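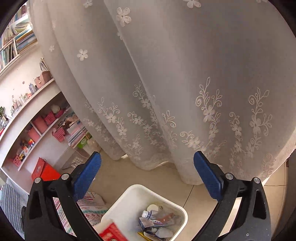

Washing and rehanging net curtains

Net and voile curtains hold more dust than lined ones, and the dirt tends to be greasy near a kitchen and chalky near a road. The method below suits polyester, nylon and cotton-mix sheers up to 200 cm wide. Silk, and anything marked dry clean only on the label, should be left to a cleaner.

You will need

A bath or a large sink
A zipped mesh laundry bag
Mild liquid detergent without bleach
Bicarbonate of soda
A tape measure
A soft brush attachment for the vacuum cleaner
Two clean towels

1. Measure before you take anything down

Measure the drop from the top of the heading tape to the hem at both sides and in the middle. Write the figures down. Polyester should not change, but cotton mixes can lose up to 2 per cent in the first wash. On a 132 cm drop that is more than 2 cm, enough to show above a sill.

Mark the left and right curtains with a stitch of coloured thread inside the heading. Sun fades the outer edge first, and a pair hung the wrong way round will show a pale strip down the middle.

2. Remove dust

Vacuum the curtain while it is still hanging, on the lowest setting, working from top to bottom. Hold the fabric below the brush with your free hand. Go over embroidery lightly and in one direction only, as a loose stitch will catch and run.

Take the curtain down, unhook it and remove every glider. Loosen the heading cords and let the fabric out flat, but do not pull the cords out of the tape. Tie the ends in a bow so they cannot slip back through during the wash.

3. Soak

Fill the bath with cool water to a depth of roughly 70 mm for a single curtain. Dissolve four tablespoons of bicarbonate in a jug of warm water first, then stir it in. Lay the curtain in loose folds and press it under. Leave it for an hour. If the water is grey, drain it and repeat with fresh water before any detergent is added. Detergent put in at this stage mostly moves the dirt about.

Nicotine staining may need a third soak. Votora soaking crystals can be used in place of the bicarbonate at half the dose on the packet, but not on coloured embroidery.

4. Wash

By hand: add detergent to cool water, press the fabric up and down for five minutes and rinse until the water runs clear. Do not wring.

By machine: fold the curtain into the mesh bag, one curtain to a bag, and use the delicates programme at 30 degrees with the spin turned off or at its lowest. Fill the drum no more than half way. Creases set by a fast spin in polyester voile are very hard to remove afterwards.

5. Drain and rehang

Roll the curtain in a towel and press out the water. Refit the hooks, reset the heading cords to the original width and hang the curtain damp. Put the second towel on the floor or sill beneath it. Pull the hem straight with both hands, then run each fold between finger and thumb from the top.
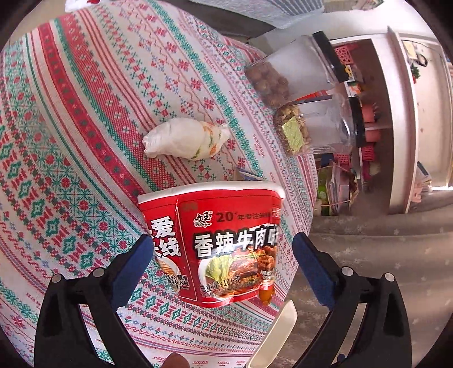
Open the window slightly if the air outside is clean. Most sheers are dry in two to three hours. Keep them off a hot radiator while damp.

Ironing is seldom needed. If it is, use the coolest setting with a dry cotton cloth between iron and fabric, and iron embroidery face down on a folded towel.

Common faults

Yellow tinge remains: usually light damage in older nylon. Whitener will hide it for a few weeks - the fibre itself will not recover.

Hem hangs unevenly: check that the heading is gathered evenly before altering the hem. A cord that has slipped at one end is the usual cause.

Curtain clings to the glass: static. Rinse again with a small amount of fabric conditioner.

Wash every three months in a kitchen and twice a year elsewhere. November is a good time for the second wash, before windows are kept shut for the winter.

Beryl Inskip
Last revised June 27, 2023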